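8 September 2022
By the Kerport Key Desk
2 min read

Today a thread on door locks in rented flats. I work in a small lock shop in Kerport and the same questions come every week, so I write the answers in one place.

First, the cylinder. In most flats here you do not need to change the full lock when you move in. You change only the cylinder, and the old keys stop working. It is ten minutes of work if the screw is not rusted.

Ask your landlord before, in writing. In Kerport most contracts permit it if you give one key to the agency. My contract had this on the last page, in very small letters.

Measure before you buy. You measure from the middle of the fixing screw to each end, outside and inside separately. The two numbers are often different. People write to me "it is 70" and this is only the total, so I must ask again.

The cylinder should not stand out from the plate more than two or three millimetres. If it stands out more, it is easy to grip and break.

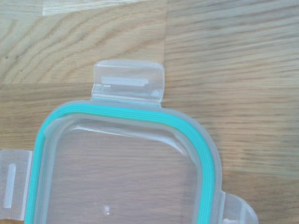 Somebody from Nornthorpe answered me that her key turns well when the door is open, but with the door closed she must pull the handle up very hard, and should she buy a new cylinder.

No, please keep your money! If the key turns well with the door open, the cylinder is fine. The door has dropped a little, or the strike plate is in the wrong place. Adjust the hinges first.

Oil: do not put cooking oil in a lock. Also not the thick grease for bicycles. Use a dry graphite or PTFE spray, one short press, then move the key in and out several times. I do mine every January.

Prices, as many ask. The Rieger cylinder with five keys is 96 in our shop, fitting not included. The Batura is cheaper, but its key card is only paper, so keep it somewhere dry.
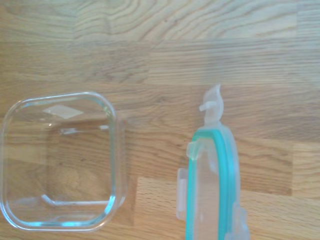
Glass box, oak top.

Last point for today. Do not leave your key in the inside of the door at night if other people in the flat have keys. With many cylinders they cannot open from outside.

Tomorrow I will write about letterbox locks, which are a different size again.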